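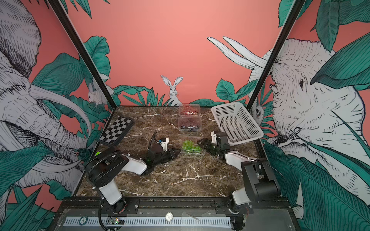

The Droteo Paperback, Second Printing

Used copies and new ones, while they last

I have been selling books out of my garage in Brovonstead for longer than my knees would like, and this is the one I get the most email about, so it finally gets its own page. Droteo is a history of a housing project that went up in a hurry, won a prize, and was half empty inside of 9 years. If you like books about cities and the people who get to draw them (I have two shelves of those at home and my family has stopped asking), you will probably read it the way I did, in one long weekend with the phone turned off.

The second printing comes from Sodden, a small press that does a handful of titles a year and does them nicely. The paper is a cream stock, heavier than the first printing, and the spine lets you lay the book open without that awful cracking sound. They also fixed the maps! In the first printing the street plan ran right into the gutter and you had to practically break the book to find the bus depot. Now it gets a fold-out of its own at the back.

What's different in this printing:
New afterword, 8 pages, on what happened to the tenants' lawsuit
Fold-out street plan
Corrected index (the old one sent you to the wrong page for anything after the letter M)
Same cover photo, a little darker than I'd like

The chapter I always tell people to start with is the one on the elevators. It sounds dry, I know. But the author got hold of the maintenance contracts and just lays them out year by year, and by the end you're furious at a filing cabinet. The chapter on the mayor's dinner is the famous one, and it's good, but I think it gets quoted so much that it's lost a bit of its sting. The middle drags some. There's a long stretch on bond financing that I skimmed the first time and only went back to in January, when our own town started talking about bonds for the new library.

Condition notes. New copies are new, straight from the press carton. Used copies are all first printings, and I grade them the boring way: Good means it's been read and shows it, Very Good means it's been read by somebody careful. A few have underlining in pencil. I leave it alone, I kind of enjoy seeing what other people marked. No library discards in this batch.

Book groups: I can do a bundle if you want several of the same printing, just write and tell me how many. There's also a free reading guide put together by the Mbwambo Reading Circle, and I'll tuck a printed one into any group order. Their questions on the rent strike kept our group going until almost 9 at night, and we usually fold early for pie.

Shipping goes out media mail, which is slow and cheap. Faster is possible, but it costs more than the book does, so please think it over! I pack everything in cardboard, with the corners wrapped. If yours arrives dinged, send me a photo and I'll swap it.

Page last updated Mon 22 August. New copies in stock, used Very Good down to the last 2.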